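Odham two-finger gripper, lab fit

Parallel gripper for light labware on six-axis arms. Supplied with black fingers and flange adaptor.

Mass: 975 g
Maximum opening: 133 mm
Grip force: up to 100 N, set in 9 steps
Controller: Ekum, sold separately

Trial set-up: pipette racks on a mat over slotted rails, two arms.
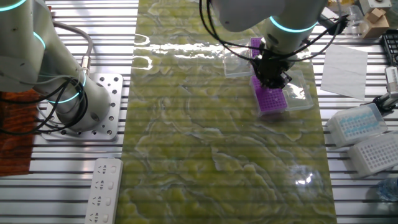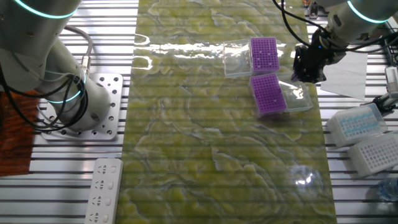 Comments (1)

Noemí Solís
Does the Ekum controller keep the force setting after a power cut? Our old one went back to step 1.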